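# Entretien des bureaux : questions fréquentes

Vous trouverez ci-dessous les réponses aux questions que les entreprises nous posent avant de signer un contrat d'entretien avec Grostine.

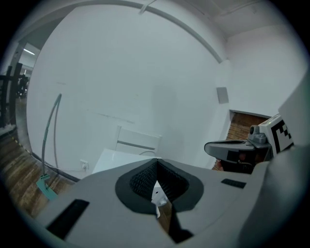
Pour une question qui n'y figure pas, écrivez à Manon Bergeron, au service à la clientèle.

## Comment le prix est-il établi ?

Le prix dépend de la surface, du nombre de passages par semaine et du type de sol. Nous visitons les locaux avant de remettre une soumission écrite. La visite est gratuite et dure moins d'une heure.

## Y a-t-il une surface minimale ?

Oui, 200 m². Les locaux plus petits sont acceptés s'ils se trouvent dans un immeuble que nous desservons déjà.

## À quelle heure passent les équipes ?

Le plus souvent après 18 h. Un passage de jour est possible pour l'accueil, les sanitaires et la cuisinette.

## Est-ce toujours la même équipe ?

Chaque client a une équipe attitrée de 2 personnes et un superviseur. En cas d'absence, le superviseur prévient votre responsable des locaux avant 15 h.

## Qui garde les clés et les codes d'alarme ?

Les clés sont numérotées et rangées dans une armoire verrouillée à notre bureau. Elles ne portent ni votre nom ni votre adresse. Les codes sont remis au superviseur seulement. Si vous changez un code, avertissez Lise Dufour le jour même.

## Nettoyez-vous les postes de travail ?

Nous essuyons les surfaces dégagées. Les papiers ne sont pas déplacés et les écrans ne sont nettoyés que sur demande écrite.

## Les vitres et les tapis sont-ils compris ?

Les cloisons vitrées intérieures le sont. Les vitres extérieures et le shampouinage des tapis sont facturés à part. Pour les tapis, réservez avant octobre si vous voulez une date d'automne.

## Comment signaler un problème ?

Par courriel ou au poste 742. Une reprise est faite au passage suivant, sans frais.

## Comment mettre fin au contrat ?

Un préavis écrit de 4 semaines suffit. Les clés vous sont rendues contre signature le dernier jour de service.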